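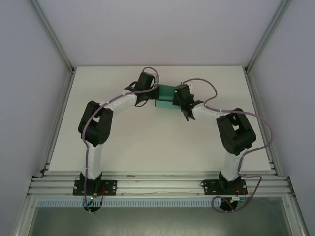 About Grusteo

Grusteo is a contract research company. We monitor clinical trials, review safety reports, and keep trial records for sponsors that don't have a department of their own for this work. Most of our sponsors are small drug developers. A few are university hospitals running a study under their own name.

The head office is in Nastholm. The records archive and the second safety desk are in Herkumport. Both sites work to the same written procedures and use the same safety database, and a case opened at one site can be closed at the other.

What we do

Trial monitoring. Our monitors visit the hospitals and clinics where a study is run. They compare the data entered by the site with the patient's source records, check that consent forms were signed in the right version and on the right date, and check drug storage logs against delivery notes. Findings are written up in a visit report. The report goes to the sponsor and a follow-up letter goes to the site. Open findings stay on the list until there is a document that closes them.

Safety reporting. We receive reports of adverse events from trial sites, enter them, code them, and prepare a narrative. A physician reviews every serious case. If a case is both serious and unexpected and a link to the study drug is suspected, it is sent to the regulators in the countries where the trial is running, within the time each country allows. The sponsor makes the final call on causality where the contract says so. Where the sponsor and the investigator disagree, both opinions go in the report.

Pauses and restarts. A trial may be put on hold by the sponsor, by a regulator, or on the advice of an independent monitoring board. We handle the practical side: notices to sites, a stop on new enrollment in the randomization system, instructions for patients already on treatment, and a log of who was told what and when. A restart is handled country by country. One regulator may clear a study while another is still asking questions, and the site lists have to show this at all times.

Trial master file. We set up, maintain, and archive the master file, on paper or electronically. Files on paper are held in Herkumport in a store with controlled temperature and humidity. Retrieval requests are logged.

What we don't do

We do not run clinics, recruit patients, or manufacture or label study drugs. We do not carry out statistical analysis, apart from the listings and tables needed for the yearly safety report. Sponsors who need a statistician are asked to contract one directly, and we will transfer data in whatever format the statistician has agreed with them.

We do not take a share in the products we work on. Fees are set by scope and are not tied to enrollment speed or to trial outcome.

Background

The company began as the study office of Seidel, a laboratory services firm in Nastholm. Seidel tested blood samples for outside sponsors, and the study office was there to answer questions about sample dates and missing labels. Over time the office took on monitoring for some of the same studies. This created an overlap: the people checking the data and the people producing part of it were on the same payroll. Gunther Ruppert, then head of the study office, proposed separating the two, and the office was set up as a company under its own name.

Seidel no longer holds any part of Grusteo. It is still used as a central laboratory by some of our sponsors. In those studies, the laboratory is audited by an outside auditor named by the sponsor, and our staff do not take part in the audit.

The Herkumport site was added when the paper archive outgrew the basement in Nastholm. The safety desk followed, mainly to provide cover when the first desk is closed for public holidays, which differ between the two towns.

To date we have worked on 313 studies. This figure includes studies taken over from another provider partway through, and studies that were stopped early. It does not include feasibility work for trials that never opened.

Management

Gunther Ruppert is managing director. He is responsible for contracts, staffing, and the quality system. Before joining Seidel he worked as a hospital pharmacist.

Gunther Tiedemann is head of drug safety. He trained in internal medicine and worked as an investigator before moving to safety work. He signs off the procedures for case handling and chairs the weekly case review. Correspondence addressed only to "Gunther" is opened by the front desk and sorted by subject — please use the surname, particularly on safety mail.

The quality unit reports to the managing director and has no role in study work. It can stop the release of any document.

How a study is staffed

Each study has a named lead, a deputy, and a safety contact. A monitor is assigned no more than 10 active sites across all studies. The lead is named in the contract and is not changed without written notice to the sponsor. When a change is needed, the outgoing and incoming leads work together for three weeks.

New monitors go out with an experienced colleague for their first seven visits. They do not sign visit reports during this period. Training records are kept for all staff, including contractors, and can be inspected during a sponsor audit.

Audits and inspections

Sponsors may audit us once a year under the standard contract, and at any time for cause. We ask for a written agenda ahead of a routine audit. Procedures are shown on site or on a shared screen and are not sent out as copies. Inspection findings that touch a sponsor's study are passed on to that sponsor in full. Findings on other studies are kept confidential.

For patients and families

If you are taking part in a trial and feel unwell, call the study doctor at the number on your trial card, or the emergency services. We hold coded data only. We can't look up a patient by name and can't give medical advice — the study doctor can do both. Questions about whether a trial is open, paused, or closed should also go to the study doctor or to the sponsor.

Contact

General inquiries and requests for proposals go to the Nastholm office. Archive retrieval requests go to Herkumport and must give the study number, the section of the master file, and the name of the person authorized to receive it. Safety reports should be sent by the route given in the study protocol and not through the website form.

Page last revised May 2026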